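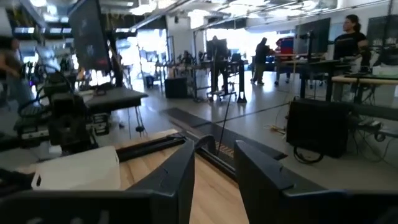

Pyo two-finger gripper: my hands-on at the Prenmont open day

I've been going back and forth on a gripper for my home bench for most of a year, so when Prenmont opened up their workshop in April and said visitors could drive the Pyo themselves, I signed up the same night. It's a long haul for me, but reading spec sheets only gets you so far and I wanted to feel the thing close on something.

First, the day itself. Doors at 9, coffee by the door, and then you're pretty much let loose. It's a real working shop with cables and cases on the floor, so wear proper shoes. I liked that a lot more than a trade show booth! People were busy at other stations while we were in there and didn't mind being asked questions, and I asked plenty.

OK, the Pyo. Two black fingers, narrow at the tips, on a wide base. You get a small camera at the wrist, which looks straight out between the fingers. I drove it for my whole slot from that view alone and it took me maybe ten minutes to stop leaning over to check with my own eyes. The tips stay in the shot, so you always know where they're pointing. What you lose is depth. I came down too early on my first three tries and pinched air, which got a laugh from the guy in line behind me.

The table was set up for kitchen-type jobs, with a cutting board on light wood. My task was to pick the board up by its edge, turn it and set it back down. Sounds easy. A board lying flat gives you nothing to grab, and the narrow tips are the whole reason it works at all. You slide one under, tilt a little, close, lift. I got it on my fifth go and did a small dance. After that I hit it more often than I missed, and I am not a natural at this stuff.

The grip itself feels firm and even. No chatter when it closes, and when I squeezed a sponge it stopped where I told it to stop. I also tried a plastic cup, which it held without crushing, and a teaspoon, which it dropped twice. Round handles are not its friend. Prenmont sells softer finger pads that are supposed to help, but they didn't have a set out to try, so I can't tell you.

The driving software is made by Gerport and I'm less in love with it. The menus are fine once you've been shown around, but the speed setting is buried two screens deep and it goes back to slow every time you reconnect. I reconnected four times. There's also a beep when you reach the limit of travel that I would have to turn off within a day or my family would leave me.

Price: the gripper with the wrist camera is 1580, or 2000 with the mounting plate, the spare fingers and a year of Gerport updates. The plate is the bit I'd need, and you can't buy it alone, which bugs me. I own a Waltar gripper already, which I picked up for 1000, and for plain boxes and blocks it does the job just as well. It has blunt fingers though, and it would never have gotten under that board. It also has no camera, so I've got a webcam strapped on with a hose clamp — ugly, and it slips.

Would I buy the Pyo? I think so, yes, after the summer when the car is paid off. If you mostly move chunky things around, save your money and get the Waltar. If you want to handle flat or thin stuff, this is the nicest one I've had my hands on.

Four stars out of five from me, and the missing one is for the software.

If you go to the next open day, ask for a slot before lunch. By two in the afternoon the line for the Pyo table was out past the coffee, and people were getting five minutes each instead of the twenty I had.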